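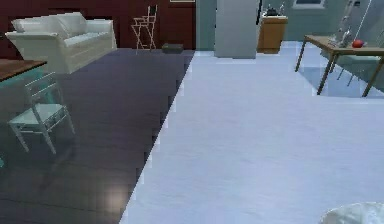 **Flirance** is a simulation kit for home robots, sold by the company Conia. It lets a team test a mobile robot with an arm inside computer-made rooms before the real machine is used. The rooms contain ordinary furniture, such as sofas, chairs, tables and cabinets, and small things to pick up, such as an apple.

## Contents

The standard package has 60 rooms and 2,797 objects. A room can join 2 kinds of floor, and the user can set the friction of each one separately. Tasks are written in a plain text file -- for example, "go to the table and take the apple" -- and 17 of them come ready with the kit.

## Versions

The first version was named Higuchi and supported only driving. Arm control was added in the second version, Gillton, together with a new lighting system.

## Reception

Users have praised the short installation and the clear manual. The most common complaint concerns the borders between floors, which can look stepped. Conia has said that this does not influence the contact calculation.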